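Malabanan House Reading Room Group
Minutes of the March meeting

The meeting opened at 7 in the evening, a little later than planned, as several of us were still finding places to put our coats. Eleven members came, and it was lovely to see two new faces among them. The minutes of the last meeting were read and accepted with one small change: the bookcase by the door is to be oiled, and we had written painted.

1. Tables and lamps

Most of the evening went to this item, and happily so. Members agreed that the white tables have made the room feel a good deal brighter, although they do show every pencil mark. The white lamp was discussed at length. Those who read in the far corner like it very much, and one member said she had finished a whole chapter without once moving her chair. The oval base takes up more of the table than the old clip lamps did, and people with large atlases would like it pushed well back. It was also felt that the cable should run toward the back of the table, away from elbows and teacups.

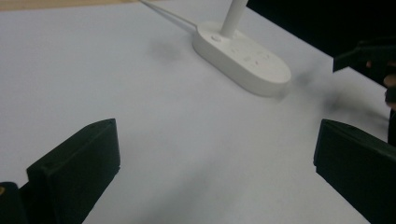 2. Ordering more lamps

We have two quotes, one from Zulton and one from Lurier. Zulton came in at 31 dollars a lamp and Lurier a touch higher, with delivery included. After a friendly back and forth – and a short break for cake – the meeting chose Zulton, and asked for two lamps to begin with. If they suit, we can come back to the question before the fall.

3. Cleaning

A soft damp cloth only on the tabletops, please. The spray under the sink has left streaks before and will be given away. Pencil marks come off nicely with an ordinary eraser.

4. Anything else

The window shade still sticks halfway. A member kindly offered to bring a stepladder and take a look at it. Someone asked whether we might open on one more evening each month, and this will be talked over next time, when more of the evening readers can be with us.

The meeting closed at 8:40.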